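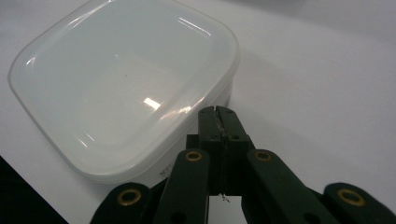 A morning at the Gistar open day in Istcombe

By Nhàn Dương

On 22nd March the yeast company Gistar opened its doors to the public, and I went there together with two colleagues from my evening baking class. I have baked bread at home since I moved to this country, and I had a wish to see how the yeast is made before it comes to the shop in its small paper packet. I write down my impressions now, while I still have my notes, also for those in the class who asked me if the trip is worth the money.

Getting there

Istcombe does not have a train station. You must go by train to Tratgate and then take bus 449 from the stop behind the station, not from the one in front, where I first waited. The bus ride took 17 minutes. The driver knows the factory well and will tell you where to get off, if you ask him. From the stop it is a short walk along a road with no sidewalk on one side, so please keep to the left, where the hedge is.

If the wind comes from the river, you smell the factory before you see it. It is a smell of beer and wet bread together. One of my colleagues found it too strong and held her scarf before her nose. For me it was a pleasant smell, like the kitchen of my aunt on the day before a holiday.

The registration

The ticket costs $5 and you pay it at the gate. They gave us a hair net, a white coat and covers for the shoes. Rings and watches had to stay in a locker. I had not read this in the invitation, and I needed some minutes and a lot of soap before my ring agreed to come off. My advice is to leave your jewelry at home.

We were put in a group with a family from Tratgate and a retired school cook. Our guide was a young man from the quality department, who spoke quickly but was glad to repeat everything when I asked.

The fermentation hall

I had imagined something like a large kitchen. It is much more like the inside of a ship. There are tall steel tanks, and between them pipes and narrow stairs, and everywhere a low noise that you feel in your feet. The guide explained that yeast eats molasses, and that the molasses arrives by truck and is so thick in January that they must warm it before it will move through the pipe.

What surprised me the most is how much air they use. At home we close the jar and let the yeast make gas. In the factory they want the yeast to multiply, so they blow air through the tank all the time. It is the same small living thing, but it gets a different job. I wrote this sentence in my notebook in the hall and my handwriting shows the shaking of the floor.

We were not allowed to look inside a tank, but there is a round window in one of them, with a lamp behind. Inside was a light brown foam that climbed up the glass and fell down again. The children from the family stayed at this window for so long that the next group caught up with us.

After the tanks the yeast goes through a machine that spins it, and the water leaves. Then comes a filter, and what falls from the filter looks like crumbled fresh cheese. We could touch it, with gloves. It was cool and a little like clay.

The talk about flour

The second part was in the canteen building. A miller from the Levchenko mill, which supplies the flour for the test bakery, gave a talk about protein in wheat. I must admit that I had expected to be bored, but he was a very good speaker. He had brought grains of several harvests and let us chew them. If you chew wheat long enough without swallowing, the starch goes away and a kind of chewing gum remains, and this is the gluten. The school cook already knew this trick and was a little proud.

He also answered my question, which I carried with me for a long time: why my dough becomes soft and sticky when I leave it in the refrigerator over several days. He said that the enzymes in the flour continue to work even in the cold, only slower, and that I should use a stronger flour or be less patient. He recommended to make a small test with both flours on the same day, and to write the hours on the lid with a pencil or tape.

The test bakery

This was my favorite part. The test bakery is a bright room where every batch of yeast must raise a piece of dough before it may be sold. The bakers weigh the dough, put it in a warm cabinet and measure how high it comes. The room for visitors is next to it, and there one could ask about storing things at home. I learned that I had kept my sourdough wrong for years. It was in a glass jar with the lid screwed on hard, and the guide made a face when I told him this. He prefers a simple plastic food container, the square kind with rounded corners, with the lid only laid on top. A square one also takes less space in the refrigerator than a round one, and you can see through the side if the dough has risen.

For bread that has come out of the oven he had another opinion, which he repeated several times. Bread must have air also from below. At my home I put the loaf on a wooden board, and the bottom gets soft. A rack of wire is better, and if you bake a larger quantity, one with two levels saves a lot of table. 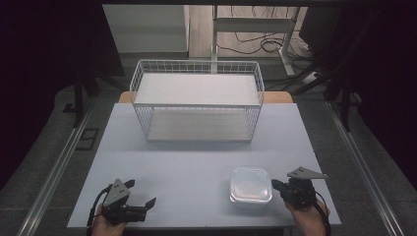
The tasting and the shop

At the end there was bread with butter and salt. They had baked the same recipe with 4 different rising times, and we should guess which was which. I guessed all of them wrong. The one I liked best, and which I was sure had rested overnight, was the fastest. My colleague with the scarf had everything correct and she will probably mention it in class.

The shop is small and was very full. They sell fresh yeast in blocks at a low price, but a block is as big as a brick, and the yeast holds only for a few weeks in the cold. We bought one together and divided it on the train, with a plastic knife, on a newspaper. Other passengers looked at us.

Some practical remarks

Bring a warm sweater, because the cooling rooms are really cold and the white coat is thin. There are many stairs, and I did not see an elevator in the fermentation hall, so it is better to call before if walking is difficult for you. Photographs are permitted in the canteen building but not near the tanks. The toilets are at the gate only.

The whole tour took nearly three hours with the talk. The last bus back leaves early in the evening and it does not wait for anybody. I asked at the gate if there will be another open day this year, and the lady said they have not decided yet, but I could leave my e-mail address, which I did.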